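Student robot sorts fruit, but is it learning to read?

Brosedard robotics club shows its term project, with plenty left to prove
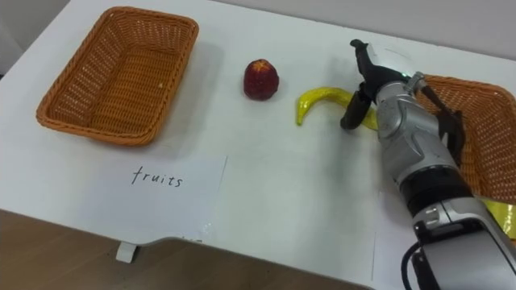

Dec 10, 2018 – The robotics club at Brosedard College has spent most of the year on a single job: getting an arm to pick up fruit and put it in the basket marked for it. Parents and teachers were invited in to see how far the students have got.

The club calls the project Kuta. Its write-up for the school newsletter says the arm "understands written labels". That is a big claim, and the students themselves were more careful when asked about it.

"It knows where the basket is because we told it," said Yufang Deng, who wrote most of the program that moves the arm. "Reading the paper is the next part. We have tried it, but I wouldn't want to show it to people yet."

The handwritten labels are mainly there for the audience at this stage. Club members did say the camera can pick out a banana by colour, and that they collected 514 photos to train it. Whether it would cope with a real banana, spotted and a bit brown, is another matter. Yiran Cui said the club had used real fruit early on and gave up when it bruised.

The budget was $2000, most of it a grant from Gininham Shire. The grant application promised a robot that could "help in kitchens and packing sheds". Jinlong Feng, a parent who manages a packing shed, was polite but unconvinced.

"My staff would have the box full before it had finished the first piece," he said. "Good on the kids, though. They know what's wrong with it and they'll tell you."

Teacher Wanting Jiang defended the slow pace. She said the arm's speed had been turned down on purpose for work around students, and that the newsletter wording "could have been better".

The club kept a log of 193 trial picks but has not published how many of them failed. Yaqin Feng, the club captain, said the figures would go up on the school website in January, along with the code. She would not guess at the success rate.

"Some days it's great," she said. "Some days it closes on nothing and carries the nothing over to the basket."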